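Keeping a white workbench top clean

A white top shows every mark, which makes it a good surface for small parts and fiddly assembly. Dropped screws and offcuts of wire are easy to spot. The trade-off is that it needs a wipe more often than a timber bench.

For daily cleaning, use a damp microfibre cloth and a drop of dishwashing liquid in a litre of warm water. Wring the cloth out well. Dry the surface with a second cloth and pay attention to the edges, where water can sit in the join and swell the board.

Pencil comes off with a plain white eraser. Marker usually lifts with methylated spirits on a rag, but try a corner first and keep the window open. Leave scouring powder in the laundry. It dulls the finish, and a dull patch picks up grime faster than the rest.
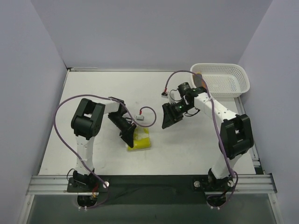
Cables do most of the damage on a bench that gets used every day. A lead dragged back and forth leaves grey scuffs, and it will knock things over sooner or later. Tie leads at the foot of whatever they serve and run them down below the work surface where you can. Leave a bit of slack in any lead that has to move. Snip the tails of cable ties flush so they don't catch your sleeve.

Aluminium rail along a front edge collects dust in its slots. An old toothbrush and a vacuum with the crevice nozzle will clear it. Check the bolts while you're down there and nip up any that have worked loose.

For scratches, 1000 grit wet-and-dry followed by 2000 will improve a solid acrylic top. Don't try it on laminate, as you'll go through the colour layer. A cutting mat is the cheaper answer.

Pale walls around a bench can be wiped with the same soapy mix. Start at the bottom and work up to avoid streaks, then rinse with clean water.

Tips compiled by Nuala Carroll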